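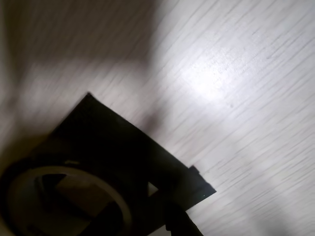 Paying and keeping freelance writers at a small magazine
Notes for my talk, Thursday, Hernton media meetup

Start slowly. Say good evening and my name, Shufen Fan. I edit the contributor pages at Culton. We publish culture and style writing online, and we print one issue in March. English is my third language, so please stop me if a word is strange.

Ask the room: who has waited more than two months for a payment? Wait for the hands. Then ask the editors who has been the reason for the wait. My own hand goes up here.

Part one – the pitch

Tell the inbox story. When I started, there were 58 pitches with no answer. Some were very good. One writer had already sold her idea to another magazine, and I read it there, on the train, with a red face.

What we do now: every pitch gets a yes, a no, or a date. The date is the important part. Writers told me they can live with a no, but they cannot plan a month around silence.

Read the short refusal aloud: "Thank you, this one is not for us. We ran something close to it in the spring. Please send me the next one." Do not read the long version. It is in the handout.

Part two – the contract

Our old contract came from a former publisher and had 14 pages. It asked for all rights, forever, in all formats, including formats which do not exist yet. I asked our lawyer why. She said it was copied from a television contract. (Pause, people usually laugh.)

The new one has four pages. We take first publication and keep the piece in our archive. The writer can sell it again after six months. If we kill a piece, we pay half, and we pay it in the same week.

If somebody asks about film rights: we do not take them. If somebody asks whether the publisher was happy: no, not in the beginning.

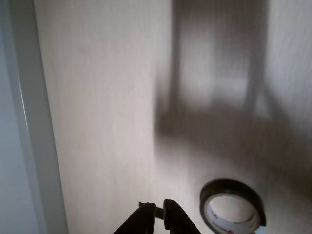 Part three – the contributor page itself. At Culton the names of the writers used to sit at the very bottom, under the newsletter box, in gray letters on gray. Our designer wanted to fix this with colors and big round portraits, and I asked for something calmer. Look at the slide for a moment: a pale surface, a very faint grain going from top to bottom, and one narrow white strip along the left side. This is how much decoration I wanted. A quiet background, one clear margin, and then the name of the writer in black, above the first paragraph.

We also changed the biography. Before, every writer had one line, and it was always the city and the cat. Now they can write up to 264 characters and change the text themselves in Virkska, our publishing system. Most of them mention a book or a rate card. One of them still mentions the cat.

Part four – edits

Say this part without notes if possible.

I was a heavy editor. I changed sentences because I would have written them differently, and as a second-language reader I sometimes "corrected" an idiom that was fine. The essay by Song is the case to tell. She wrote back very politely with 20 minutes left before publication. She was right in every place except one comma.

Now the writer sees the final version the evening before, headline included. It costs us some speed. For news pieces we make it two hours, and by phone if necessary.

Questions

Probably: what are your rates? Give the real numbers, they are on the last page of the handout. Probably also: do you take new writers? Yes, send to the pitch address and not to my private messages.

Leave the handouts by the door. Return the microphone before nine.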